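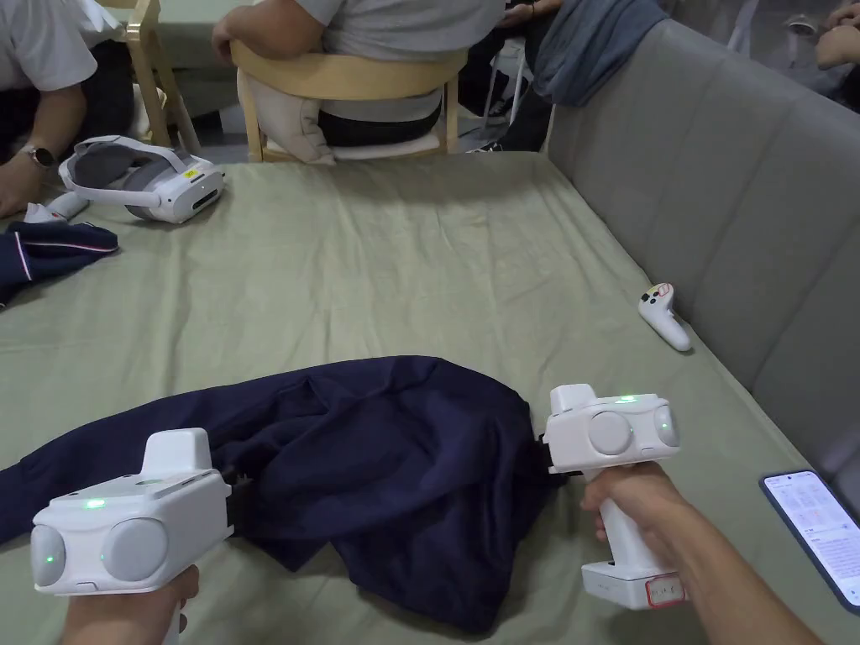 I have been folding laundry wrong for my entire adult life, according to a newsletter I don't remember signing up for. It's called Pruris and it comes out every Wednesday, and last month it ran a long piece on folding. 800 words, no pictures, on the correct way to handle a shirt. I read the whole thing standing in the hallway with a basket on my hip, so I suppose it did its job.

The claim goes like this. If you fold clothes into little upright packets and stand them in the drawer like files, you will fit more in, you will see everything at once, and you will stop wearing the same four tops. You'll also feel calmer. There is always a bit about feeling calmer.

I'm suspicious of any chore that promises to improve my mood. Cleaning the gutters has never claimed to do that and I respect it for that. But the dark stuff was piled up and I had an afternoon, so I put the sage tablecloth on the big table and gave the method a fair try.

First, the tablecloth. The article says to work on a "smooth, firm surface." My tablecloth is never smooth. It has wrinkles in it that I think came from the store. I could iron it, but if I have to iron one cloth in order to fold another cloth, the time savings are looking pretty thin. The wrinkles made no difference to anything that I could tell.

Second, the color. Navy is a terrible color to fold. You can't find the seams, you can't tell the inside from the outside in the evening, and a dark thing in a heap has no corners at all. You pick up what you think are two ends, stretch it out, and there's a big wad in the middle that belongs to some other part of it. Every folding guide I've ever seen is illustrated with white T-shirts or something in oatmeal. I would like to see one of these people do a load of navy at 5 in the afternoon in my dining room.

Anything with a stripe along the edge is a gift, by the way. You line the stripe up with itself and you're done. If I were in charge, all dark clothing would have one.

Now the packets. I did the drawer as instructed, standing everything up on its end. It looked good. I'll give them that, it looked very good, and I opened and closed it a couple of times for no reason. Then I took out one shirt and the two behind it fell over. By the weekend the whole row was leaning like old fence posts. The newsletter's answer to this is drawer dividers, and wouldn't you know it, there's a link. The set they like is made by Drukstead and comes in a box of 2. I measured my drawer and I'd need both, and then I'd need another box for the drawer under it.

I did not buy the dividers. I've been down that road with Pleltell, who sold me a plastic folding board a few years ago. You lay the shirt on it and flip the flaps. It works great on shirts that are exactly the size of the board. The reviews were glowing, 248 of them when I ordered, and I now think a lot of those people wrote theirs on the first day. Mine is behind the dryer keeping a pipe from rattling.

As for fitting more in the drawer, maybe. I got the same clothes in there with a gap at the end, but I'd also pulled out a few things to give away while I was at it, so who knows what made the gap. And I am still wearing the same four tops. I can see the other ones perfectly well now. I just don't like them as much.

What I've gone back to is in half, sleeves in, in half again, stacked flat. The stripes go on the side facing out so I can tell which is which. The sock drawer I left standing up because socks are fat enough to hold each other in place. I still haven't unsubscribed. Next week's issue is supposed to be about fitted sheets and I want to see what they try to tell me.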